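3.2 Needle entry and bleeding at the suture line

Closure was done with a curved needle and black suture thread, with the needle held in the driver and a second grasper held near the site. 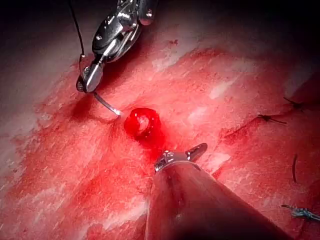

Figure 4. Needle tip at the tissue surface, with fresh blood just beside it.

We recorded bleeding for each stitch as none, spot, or smear. A spot was a raised bead of blood with a clear edge. A smear was any blood that had spread over the tissue next to the bead. Of the 14 stitches in the Wendlow set, 13 could be scored; the other was hidden by an instrument. Two readers scored each stitch separately and used the Dumon scale for size. Where they disagreed, the larger score was kept, as in the Mohamedi protocol. Stitches placed again at the same site were scored once, at the first entry. Thread tension was not measured in this set and is left to Section 4.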